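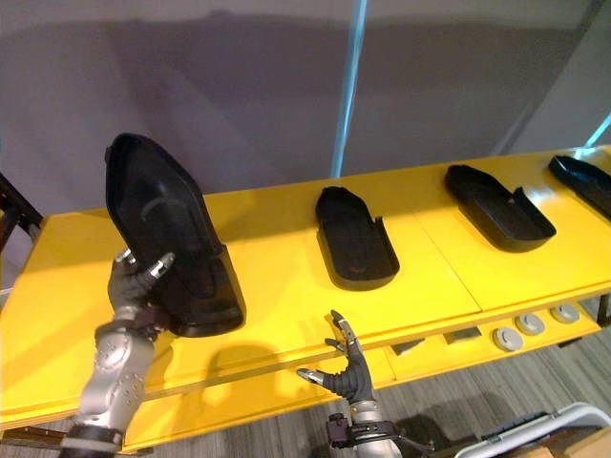
Give the Setup Its Own Shift

I've spent six weeks looking after the shoe cell at Isirent, and I have become a complete bore about setup. Friends ask me about the robot and want to hear about the hands. The hands are great! But what I want to talk about is black trays on a yellow table, and how much of a good day is already decided before either arm moves.

Our cell is two arms, two many-fingered hands and a set of shoe-shaped trays that have to be picked up and moved without getting flipped or dragged. A raised rim is a lovely thing to grip if the fingers arrive at the right height. Five millimeters low and they push the tray instead, and a pushed tray goes wandering off into its neighbor. For a long time we treated that as a software problem. Then one Saturday I checked the height of the tabletop at both ends, shimmed one corner, and had the best afternoon we'd had since May.

So my case is this: setup deserves its own hour on the schedule, with a name against it, paid for and defended. At Isirent it gets squeezed in before the first run, by whoever has the keys. I timed mine last month. Done properly it takes 38 minutes, and most of that is cables. I run each wrist through its full turn by hand, slowly, and watch where the slack goes. (Do the strap second. If you tighten it first you'll only have to undo it.) After that come the fingers, one joint at a time, open and closed, and a wipe of the metal tips with a dry cloth, and finally a few slow lifts at each tray position with my thumb near the stop button.

I love this part of the day. You learn the sound of a happy joint. You notice that the left thumb closes a hair late on cold mornings, and you write it down in the Zamfir log, and three weeks later that line saves somebody from taking a perfectly good hand apart.
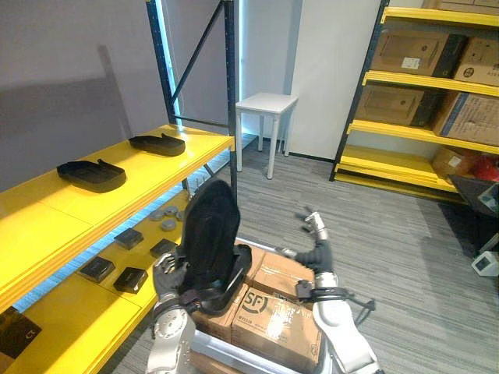

Ilgın Yurt read a draft of this and objected that I was praising a chore that ought to disappear. A well-built cell, in her view, should check its own joints and flag its own cables, and every minute of mine is a minute the designers left undone. She pointed me to the log, too: 2,646 lifts, and 4 stoppages that any kind of hand check would have caught.

Fair enough, and I'd be thrilled to have a self-check. I'd run it every morning, right before I went round with my cloth. Those 4 stoppages all came on days when the setup was skipped to make up time, and two of them cost us the whole afternoon. I've asked for the hour again on next month's schedule, from seven to eight, and this time I've put my own name in the box.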